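Household Materials and Workspaces
Unit 4: Work surfaces and loose items
Handout prepared by Bianka Takács, 27/01/2019

Read this before the practical. Bring the printed copy, as there will be no slides.

1. Surfaces

A work surface is judged on three points in this course: how it cleans, how it shows marks, and how it handles light. Glossy dark boards wipe down quickly but show dust and fingerprints. Matte pale tops hide dust and hold on to stains. Oiled wood sits between the two and needs regular care.

Glare matters more than most students expect. A glossy board under a ceiling lamp reflects the lamp, and small dark items get lost against it. Move the lamp to the side, or tilt the board slightly.

2. Items on the surface

Sort what is on the surface into fixed, resting and trailing.

Fixed: anything screwed or clamped down.
Resting: pads, trays, tools, cups.
Trailing: cords, leads, string, tape ends.

Trailing items cause most of the trouble in a tidy-up. They catch on sleeves and drag resting items with them. Tie a cord to something solid near its middle and leave slack at any part that moves - a cord pulled tight will work loose at the plug.
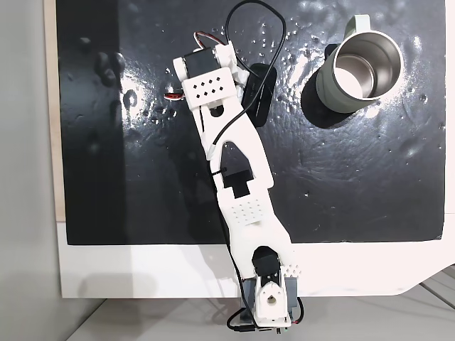 Zip ties are cheap but have to be cut off. Hook-and-loop strips can be opened again and suit cords that are moved often. Use one or the other on a single run and trim the tails.

3. For the practical

Work in pairs. Clear one surface, wipe it, and put back only what is used daily. Write down where each trailing item starts and ends. Zoltán Hajdu has the cloths and the Drestix strips, up to 13 per pair.

Reports go to the tray in room 79.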